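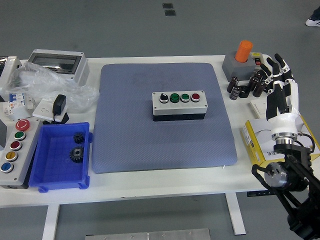

Push-button control stations of the kind fitted to small compressors, dust extractors and lift tables collect dirt faster than most people expect, and a station that has sat in a parts drawer for a few years needs a proper going-over before it is wired to anything. Work on one station at a time. Put it in the center of a soft textured mat on a clear patch of the bench, and move the rest to the edges. The four-control box with the selector switch, two green buttons and a red one is the easier job and should be done first. The five-control station at the corner, with the red mushroom-head emergency stop at its upper end, takes longer and can wait its turn. Loose parts go in a bin with a solid floor and raised walls. A blue one is fine, and black gears show up well against it.

The notes that follow cover used stations removed from equipment and lying on the bench with no supply connected. They do not cover work on a station that is still installed. If the station is on a machine, the machine must be isolated, locked off and proved dead by someone qualified to do it.

Setting up the bench

A light-colored tabletop is preferred. Small screws, ferrules and springs are easier to find on white than on bare wood, and swarf shows up before it gets into an open enclosure. Wipe the top with a damp cloth and let it dry fully.

The mat should be large enough to hold the open box, its lid and the hand tools in use. A fine dot pattern or similar texture keeps round parts from rolling. Foam-backed mats are comfortable but hold metal filings, so check the surface with a strip of tape before setting an open contact block on it.

Items that are not part of the job can stay on the table if they are kept off the mat. Push them to the back. Plastic bags are the exception: a large clear bag hides small parts under its folds and should be folded and put in a drawer.

Tools and supplies

Flat screwdriver, 3 mm blade
Cross-head screwdriver to suit the lid screws
Multimeter with a continuity setting
Soft brush, natural bristle
Lint-free cloths
Isopropyl alcohol
Masking tape and a fine marker
Shallow bin for removed parts

Do not use spray lubricant of the general household type. It softens some plastics and leaves a film on the contacts that holds dust. If a button is stiff, clean it first and judge it again when it is dry.

Opening the enclosure

1. Brush the outside, working from the top face down. Pay attention to the joint between the cover and the base, where dust packs into a hard line. Dust left there will fall inside when the cover comes off.

2. Wipe each bezel with a barely damp cloth. Chromed and silver-colored rings can be cleaned with alcohol. Colored button caps should be tested on a small area first, as older caps may dull.

3. Mark the orientation. A short piece of tape on the cover and another on the base, each with an arrow pointing the same way, is enough. Many covers are symmetrical and will go back on the wrong way around with no resistance at all.

4. Loosen the cover screws a turn at a time in a crossing pattern. If the gasket has stuck, slide a plastic card along the joint. A screwdriver blade will bruise the sealing face.

5. Lift the cover slowly. On some types the contact blocks stay with the cover and on others they stay with the base. Where wires run between the two, lay the cover beside the base with the wires slack.

6. Photograph the inside before touching anything, then label every conductor with tape. Note the terminal number as well as the color. Wire colors in secondhand equipment are not reliable.

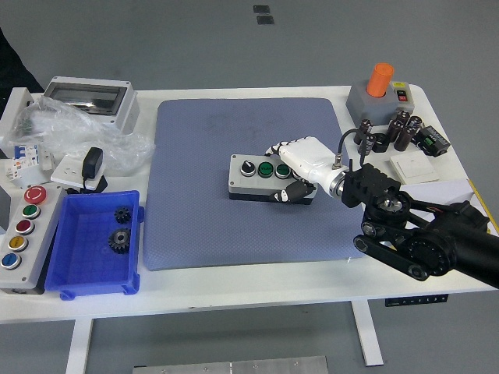 Checking the contacts

Set the meter to continuity and touch the probes together to confirm that it sounds. Connect across the terminals of the first contact block. A normally open contact should read open at rest and closed when the button is held in. A normally closed contact does the opposite.

Press each button slowly, then quickly, and at a slight angle. A contact that closes only when the button is pressed dead center has a worn plunger or a block that is not seated on its collar. Reseat the block and test again. If there is no change, replace the block. Filing contacts is not recommended on units of this size, as the plating is thin and the bare metal beneath it oxidizes.

Rotary selectors are tested in every position. Turn the knob fully to each stop and read all the contacts before moving on. Check too that the indicator line agrees with the legend on the cover. A knob refitted one spline out works perfectly well and misleads everyone who uses it.

Emergency stop buttons get a separate test. Push the head in and confirm that it latches. The normally closed contact must open and must stay open until the head is released, which on the twist-release type is done in the direction of the arrow on the cap. Tap the side of the latched head with a finger. If the contact flickers, the unit is scrap. An emergency stop is never repaired with parts from another one. Cut the terminals off before discarding it so that it does not find its way back into the drawer.

Cleaning the inside

Brush loose dust out with the base tipped on its long side. Compressed air drives fine dust into the contact blocks and is best avoided. Wipe the walls with alcohol on a cloth, never poured or sprayed, and leave the box open until no smell remains.

Look at the gasket over its whole length. Flat spots, cracks or a gap at a corner mean replacement. Cut sections of cord gasket can be used on a station for a dry indoor location, with the joint placed on the lower side. Unused cable entries must be closed with a proper blanking plug. Tape over an entry dries out and drops off.

Reassembly

Return conductors to their terminals one at a time, removing each label only after the screw is tight. Pull each wire gently. The cover goes on with the tape arrows matched, and the screws are run down in the same crossing pattern used to remove them. Stop when the gasket is evenly compressed. Overtightening cracks the screw posts, and a cracked post on a plastic base cannot be made good with glue.

Repeat the full continuity test with the cover on. Faults that were absent with the box open and present with it closed are nearly always a pinched wire or a block displaced by the cover.

Storage

Each finished station is stored in its own bag with a card. The card should give the number and type of contacts, the result of the test and the initials of the person who did it. In the Brurkstead workshop the cards also carry a drawer number, so a station filed as 868 goes back to drawer 868 and not into the nearest open one.

Keep electrical parts and mechanical parts apart. Gears, even clean ones, usually carry a trace of oil, and oil on a contact block attracts dust. Circuit breakers, wall switches and outlet plates can share a drawer if each is bagged. Electrolytic capacitors need to be discharged before they are stored, and any with a swollen top or a crust at the base should be disposed of through an electronics recycling point.

Plug-in power adapters should be tied with the cord in a loose coil. Wrapping the cord tightly around the body strains it at the point of entry, where it will fail first. Write the output voltage on a tag - the molded print is hard to read after a few years of handling.

Stored stations are retested every November. Those with two or more failed contacts are stripped for bezels, caps and screws.

Notes compiled by Irina Lazăr. Revised September 9, 2025.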